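March, 4.10 pm. Actor profile pages, batch 3774. Ages are still wrong wherever the birth year came from the Plullen feed. Zulkifli Sumampouw's page gives two different ages in the same paragraph. Colour tags on the Guneck set are fine.

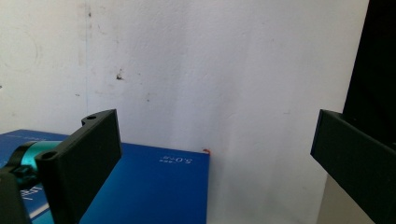
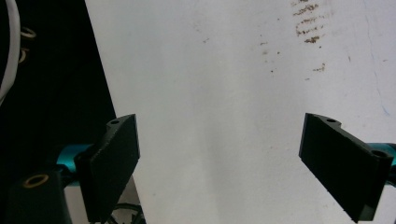

Reran the age check on 200 bios, 90 flagged. Most list a first film role before the birth date. Left the Tuominen cast pages alone until the spelling of the parents' names is sorted. Flenis export next, 1221 rows.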